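Search this site Search Go

The Penner Pair

The trial kit came from Standen in January 2023: two hand grippers, 16 pages of instructions and an invoice for 525 pounds, payable if I kept it past 3 weeks.

I cleared my mother's bracelets out of the drawer and spread the grey cloth. She had bought most of them in Lasia, one August, and never said who with.

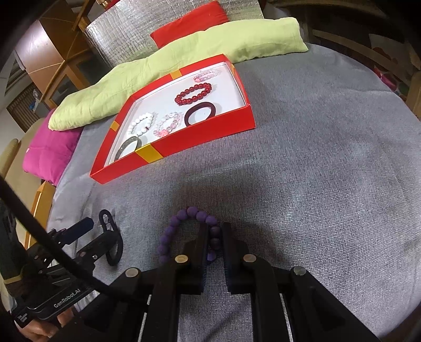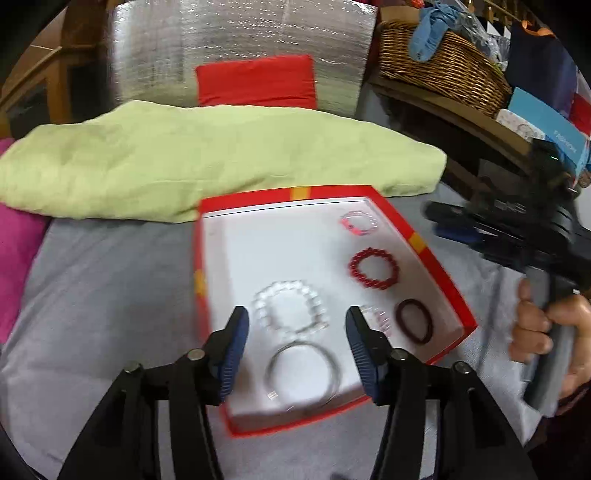

Bracelets and the red-edged tray, with the grippers over the grey cloth.

The jaws closed more gently than my fingers do now. I practised on the beads until my wrist ached - page 9 said it would. Then I filled in the review form, gave the grip full marks and wrote that the handles were heavy. I put the invoice with the other bills.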